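Liquid laundry detergent

Liquid laundry detergent is a water-based cleaning product used to remove soil, oil and stains from washable fabric. It is sold mostly in molded plastic bottles with a measuring cap. 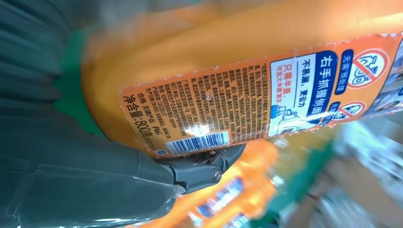 According to Spanos, a definition of this kind is too narrow, as it leaves out the low-water concentrates and the film-wrapped unit doses that share nearly all of the same chemistry. The objection is common in trade writing. This article follows the narrower use and treats concentrates as a subtype; unit doses are covered only where they differ from pourable products.

Composition

Water is the largest ingredient in most standard liquids. The remainder consists of surfactants, builders, enzymes, solvents, polymers, preservatives, fragrance and dye. The proportions depend on the intended washing machine, the local water supply and the price at which the product is sold.

Surfactants

Surfactants do most of the cleaning. Each molecule has one end that is attracted to water and another that is attracted to oil. In the wash, the oil-attracted ends attach to greasy soil and the water-attracted ends remain in the surrounding liquid. Above a certain concentration the molecules group into clusters called micelles, which hold oil in suspension so that it can be drained away.

Two classes are used together in nearly all liquid formulas. Anionic surfactants, which carry a negative charge in water, are effective on clay and other particulate soil but lose strength in hard water. Nonionic surfactants carry no charge, tolerate hardness better and perform well on body oils at low temperatures. Cationic surfactants carry a positive charge and bind to anionic types, so they are normally kept out of the main wash and used in fabric softeners.

Soap, in the strict sense of a salt of a fatty acid, is also a surfactant. Small amounts are added to many liquids to control foam. It is seldom the main cleaning agent, as it reacts with calcium and magnesium to form an insoluble scum.

Builders

Builders tie up the calcium and magnesium ions that make water hard. Powders can carry large amounts of sodium carbonate or zeolite. Liquids cannot, because these materials either fail to dissolve or cause the product to separate in storage. Citrates are the usual choice in liquids. Phosphates were once widespread in powdered detergents and were withdrawn from household laundry products in many countries after they were linked to algae growth in lakes and rivers.

Enzymes

Enzymes break large soil molecules into smaller ones that rinse away more easily. Protease acts on protein soils such as blood, egg and grass. Amylase acts on starch, lipase on fats, and mannanase on the food-thickening gums found in sauces and ice cream. Cellulase acts on the fabric itself, trimming loose cotton fibers from the surface and reducing pilling.

Enzymes are difficult to keep stable in liquid. Protease in particular will attack other enzymes in the bottle, including other protease molecules. Manufacturers limit this with stabilizers such as borates, calcium salts and propylene glycol. Activity still declines with time, and faster in a warm storage area.

Minor ingredients

Optical brighteners absorb ultraviolet light and give off blue light, which offsets the yellowing of white cloth. They do not remove soil. Anti-redeposition polymers keep loosened soil from settling back on fabric. Preservatives prevent the growth of bacteria and mold in the product. Dyes color the liquid and have no effect on the wash at normal doses.

Conventional oxygen bleach is generally absent. Hydrogen peroxide and its solid carriers are hard to stabilize alongside enzymes in water, and this remains one of the main differences between liquid and powder.

Manufacture

Production is usually a batch process. Water is charged to a stirred tank, followed by solvents and an alkali, commonly sodium hydroxide. Acid-form surfactants are then added and neutralized in the tank. The reaction gives off heat, and the mixture must be cooled before enzymes and fragrance go in. Viscosity is adjusted last, in many formulas with ordinary salt. Added salt thickens the liquid up to a peak, after which further additions make it thin again.

Finished liquid is tested for pH, viscosity, density and appearance, and samples are stored at raised and lowered temperatures to check for separation. A formula that turns cloudy when chilled and clears on warming is generally considered acceptable. One that forms permanent layers is not.

Packaging

Bottles for pourable detergent are commonly made of high-density polyethylene by extrusion blow molding. In this process a hollow tube of softened plastic is closed inside a mold and inflated against its walls. The material resists surfactants and alkali, survives drops and can be molded with a hollow handle. Color is added to the plastic before molding, so it runs through the full thickness of the wall.

Caps generally double as measuring cups. Many are fitted over a drain-back spout, which returns drips to the bottle through a slot at the base. The lines inside a cap often sit well below the rim, and filling the cap completely is a frequent cause of overdosing.

Labels are applied as pressure-sensitive film, as shrink sleeves or in the mold. A label of a different plastic from the bottle can hinder sorting and lower the quality of recycled resin.

Dosing

The correct dose depends on load size, degree of soil, water hardness and the concentration of the product. Doses printed by the manufacturer apply to a stated load, and labels differ in what they call a medium one. Too little detergent leaves soil on the fabric and allows mineral deposits to build up. Too much produces foam that cushions the load, reduces rubbing between garments and may trigger extra rinse cycles. Residue left by overdosing can collect in the door seal and drain hose, where it supports odor-causing bacteria.

High-efficiency machines use less water than older top-loading agitator models and require low-foaming products. Foam is suppressed with soap or silicone compounds. A low-foaming detergent can be used in an older machine, but a high-foaming one should not be used in a high-efficiency machine.

Comparison with other forms

Powder has a longer shelf life, can contain oxygen bleach and is cheaper to ship per wash. It may dissolve poorly in cold or short cycles. Liquid disperses quickly, can be applied directly to a stain and performs well on grease. Unit doses contain very little water, as their polyvinyl alcohol film would otherwise dissolve in storage. They remove the need to measure but cannot be adjusted in small steps.

Storage and safety

Liquid detergent should be kept closed, upright and out of direct sunlight. Freezing can cause separation that is not always reversed by shaking. The product irritates the eyes and is harmful if swallowed. It should be kept in its original container and out of the reach of children, and it should not be mixed with other cleaning products.

See also

Fabric softener
Hard water
Stain removal
Washing machine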